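4. Setting the Willia luggage scale

1. Slide the switch to ON and wait for 0.0. The box says two seconds. Allow longer.
2. Press UNIT until lb shows. It goes back to kg whenever the battery is changed.
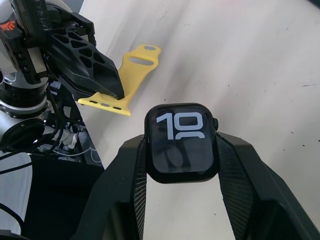
3. Hook the strap through the bag handle and lift with both hands until the number stops moving.

Caution: The stated limit is 50 kg. We would not trust the hook near that. 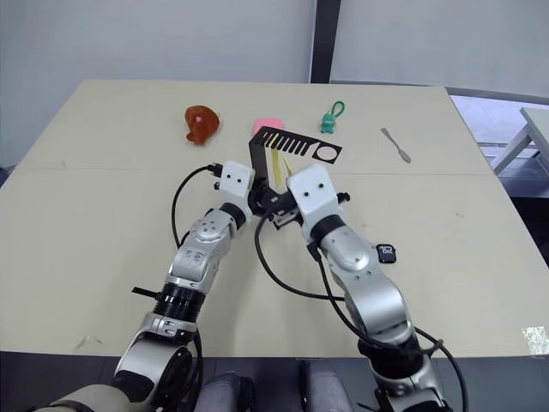 4. Read the weight, then lift again. If the two readings differ, believe the heavier one.

Note: "Airline accurate" is a sales phrase. The check-in scale wins.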